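# Cell rules for the flower sorting task, revision 2

March 2022

The first version of these rules was a page taped to the Wimville bench in July. It covered speed limits and little else. After 161 logged runs I rewrote it, and the new version is what follows, with notes on where I disagree with the Burov handbook we started from.

**Layout**

1. Stems point toward the operator side. Blooms form one row in the upper half of the table.
2. Both arms work from the ends of the table. The front strip stays clear of stems.
3. Loose leaf sprigs may lie on the table, but outside the row. Burov says to remove them. I leave them in, as a task that only works on a bare table is of little use to us.
4. Trays go at the ends, within reach of the arm on that side.

**People**

1. One person at the far side is allowed during a run. Hands stay off the table while either arm is enabled.
2. The stop button is tested before the first run of a session and after any cable is moved. A test means the button is pressed and the arms are confirmed stopped, then the result goes in the log.
3. Speed with a person at the table is capped at 22 percent. The Arellano controller lets you set this per profile, so use a profile and do not edit the global value.
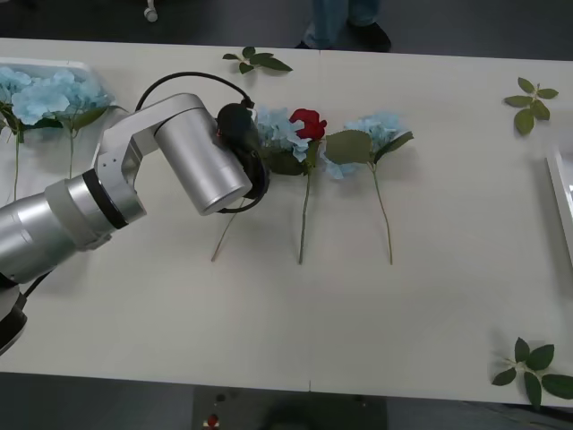
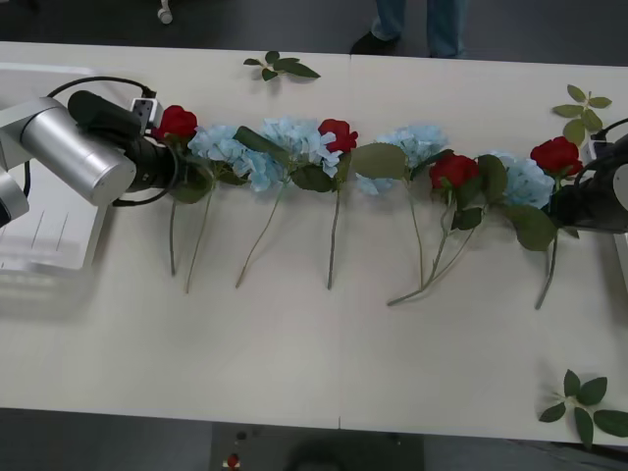 *Hydrangea in the gripper (first); the row of roses and hydrangeas between the two arms (second).*

**Gripping**

1. Approach at the head of the flower. Thin stems roll under the fingers and the pose estimate goes with them.
2. Closing force is set per flower type. Roses and hydrangeas do not share a value – the rose head is compact and the hydrangea gives a lot before it resists.
3. Wait 800 ms after closing before lifting. Storkero's default is shorter and I raised it after run 22.
4. If a leaf comes up with the bloom, finish the move and mark the run. Do not stop to correct it by hand.

**Cables**

Any cable that loops above a wrist needs enough slack for the full joint range. Check this at both extremes with the arm at low speed. Replace ties when they slide, and note the arm side in the log.

**Logging**

Every run gets a number, including aborted ones. The old practice of reusing the number after an abort made the July data hard to read, and I have not been able to repair all of it. Record operator, profile, flower count by type and stop reason. Free text is optional – keep it to one line.

Open item: rule 3 under Layout has no limit on how close a sprig may be to a bloom. I will add a distance once I have measured failures properly.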